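## 4. Getting your pantry list going

By now you've got Teuber installed and you've made a household (if not, hop back to section 3, I'll wait). This part is where you tell it what you own. I did mine over two evenings with a cup of tea, and I'd suggest you don't try to beat that.

1. Open **Lists** and tap **New list**. Call it whatever you like. Mine's "Kitchen, mostly".
2. Pick your units. I go with ounces and pieces. You can switch later, but anything you've already typed in keeps its old unit.
3. Turn on **Shared** if someone else shops for you.
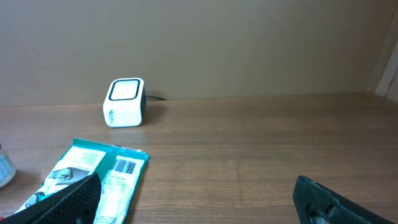 4. Now add your first items. Tap the plus sign, type a name, and pick a shelf. Teuber guesses the shelf from the name and it's pretty good at it, though it once filed my vanilla extract under cleaning!

> **Note:** A list holds up to 628 items. I've got 334 in mine and it still opens fast.

Snacks are where people get stuck. Do you enter every little bar and packet, or just the box they came in? I enter the single packets, so the count goes down as we eat them and the app can nag me before we run out.
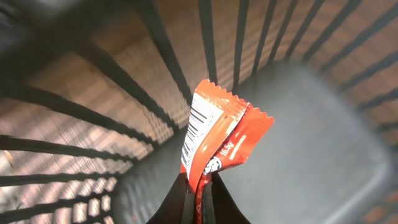 Wiebke Pfeiffer wrote in to say she does the opposite: one entry per box, and she only marks it when the box is empty. "I'd never keep up otherwise, not with teenagers." Fair enough! If that's you, set the unit to **Box** and switch off **Low stock alerts** for that shelf.

### 4.1 Best-by dates

5. Tap an item, then **Dates**. Type the month and year and leave the day blank if the package doesn't give one.
6. Choose how early you want the reminder. I use 2 weeks for cans and jars – anything longer and I just swipe it away.

> **Caution:** Deleting a shelf deletes everything on it, dates included. Move the items first. There's no undo (I've asked Torben Tiedemann for one, and he's got it on his wish list).

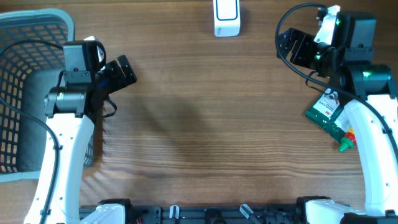 7. If you used Clonov before, you can bring your old dates over with **Import**. Check the ones from August, though. The old export sometimes swapped the day and the month, and I had soup that wanted eating in the spring before I bought it.

### 4.2 Mixed shelves

Not everything in a grocery bag is food, and you don't need a second list for the rest. Make a shelf called **Household** and drop it in there – dates are optional on any shelf.

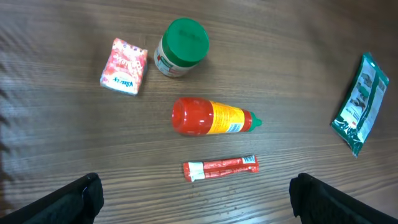
*A mixed batch: Kleenex and a green-capped jar among the groceries.*

8. Tap **Save and sync**, then open the list on your other phone to check that it all came across. If something's missing, pull down on the list to refresh it before you type it in again, or you'll get doubles.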